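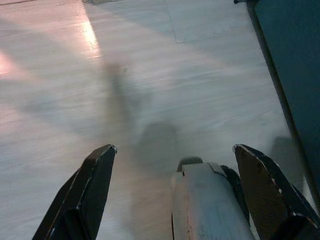
A Floor-Level Arm Takes Shape at Zimholm

Widad Chidiac's robot arm spends most of its time pointed at the floor. She has been building it since November at Zimholm, the shared workshop in Stardale, and its job is to pick up what people drop. Screws, mostly. Also washers, pencil stubs, drill bits and the small hex keys that come with everything.

She calls it Nekuna. The name was already written on a bin of parts she took over from another member, and she kept it.

"I do bookbinding repairs for a living, so I drop needles all day," Chidiac said. "I started out wanting something for needles. Needles are a terrible first object. I went to bolts after a week."

The arm rides on a low cart that she pushes by hand. A small camera sits at the wrist and looks out past the two fingers, so its picture always includes the fingers themselves, black and close up, with the pale housing between them and the floor ahead. Chidiac does most of her work from that picture, on a laptop she keeps on a stool beside the cart.

"People ask why I don't put the camera up high where it can see the whole floor," she said. "I tried that. I could see where the bolt was, and then the hand went down and covered it. At the wrist I lose the room but I keep the bolt."

She had some help with the mechanical side from Ayman Moussa, who uses the bench across from hers and repairs sewing machines. Moussa made the brackets that hold the camera and has reworked the finger mounts twice.

"The first mounts had play in them," Moussa said. "You could wiggle the tip with one finger of your own hand. She wanted to fix it in the program. I said fix it with a bushing."

The fingers have angled tips, like a pair of chisels facing each other. They open to 70 millimeters, which Chidiac says is more than she needs for anything on her list. She considered limiting the opening so the fingers would take less time to close, but left it alone after Moussa dropped a roll of tape and asked her to go and get it.

The hand is not new. The dark finish on the right finger is chipped along one edge in a line of small white spots, and the housing has scratches and smudges on it. She bought it used, along with the joint motors, from a surplus dealer named Begović, who sells out of a unit on the other side of town. The whole lot cost her 592 dollars. She did not repaint any of it.

"I thought about touching up the finger," she said. "Then I noticed I was using the white spots. When I'm looking at the camera picture they tell me where the edge is. Black finger, dark shadow, you can lose it. So I left them."

Shadows have taken up more of her time than anything else. When the hand comes down over the floor it throws a soft gray shape right into the space between the fingertips, which is the space she cares about. Her first detection program looked for dark things on a light floor, and it found the shadow every time.

"It was very confident," Chidiac said. "It would go down, close on nothing, come up, look again, and the shadow was back. So down it went. I let it do that for a while to see if it would ever quit. It didn't."

The floor at Zimholm is pale gray with a fine streaked grain, and it reflects. At certain hours the light comes in low and lays pinkish patches across it, with a glare strip bright enough to wash out the grain completely. Chidiac's second program looked for edges instead of dark areas. That worked on the shadow, which has blurry edges, and failed on the glare, and failed again on the seams in the floor.

"A seam is a beautiful edge," she said. "It's thin, it's dark, it's straight. If you ask a program for a needle it will give you a seam."

The current version, her third, takes a picture, moves the hand a short way to the side, and takes another. The seams and the bolts stay put on the floor. The shadow moves along with the hand, so anything that shifts with the fingers gets thrown out. Seams she handles with a length check. Anything that runs off the side of the picture is ignored, and she accepts that this will also rule out a long drill bit now and then.

Moussa is less sure about that rule. "Long drill bits are the ones you step on," he said.

The move to the side brought its own trouble. If the program takes the second picture too soon, the arm is still swaying a little and the grain of the floor comes out smeared. Chidiac added a pause. She started with a full second, cut it down until the smearing came back, and then added a bit again. She has the numbers in a notebook but said they would be no use to anyone with a different arm, or even to her if she changed the cart.

The cart is the next thing to change. It was a plant stand, and it has casters meant for carpet. When the arm reaches far out to one side, the stand leans. Chidiac has hung 866 grams of lead fishing weights off the back, a figure she reached by adding weights until the leaning stopped and then putting the bag on the kitchen scale.

"I want a wider base," she said. "Ayman wants a wider base too, but he wants to weld it, and I want to be able to carry it up my stairs."

Her apartment is where she hopes the arm will end up. Her work table is in a small room with a wooden floor much darker than the one at Zimholm, and she knows she will have to redo the brightness settings there. She has brought the laptop and camera home to take test pictures, holding the camera in her hand at what she guessed was the right height. The results were mixed. Steel needles showed up well. Brass ones did not.

Asked how well the arm does now, Chidiac was careful. With one bolt on the floor and nothing else nearby, she said, it gets the bolt on most tries. With several things close together it tends to pick a spot in the middle and close on air, or nudge everything apart. The nudging sometimes helps. She does not count those.

It is also slow. From the first picture to dropping a bolt in the tray takes long enough that other members have stopped waiting to see it happen. One of them timed it against her own toddler, and the toddler won.

"I don't mind slow," Chidiac said. "It can be slow while I'm doing something else. What I mind is when I have to stand there."

She still does have to stand there. The arm has no way to feel the floor, and the height of the fingertips is set by hand each time the cart is moved. She lowers the hand until she can just slide a playing card under both tips, then saves the position. If she sets it too low, the tips scrape. Too high, and they close over the top of a washer without touching it. Moussa has suggested a spring in the mount so that the fingers can give a little when they meet the floor, and he has one picked out from a box of presser foot springs. They have not tried it yet.

"It's a good idea, I just don't want to take the hand apart again this month," she said. "Each time I take it apart it costs me a weekend, and I end up with a wire on the wrong side."

The wiring is the part she would do differently. She ran the camera cable along the outside of the arm and taped it down, and the tape lets go when the wrist turns. A proper cable guide is on the list, under the base and above the spring. Below those is a small light for the wrist, which she hopes will even things out when the sun is on the floor. Moussa thinks a light that close will only add another shadow. She thinks he may be right, and has bought the light anyway.

Chidiac keeps the arm on the open stretch of floor near her bench and usually works on it in the evening. Members who want to try it are welcome to drop something in front of it, she said, as long as it is steel, shorter than a pencil, and not a needle.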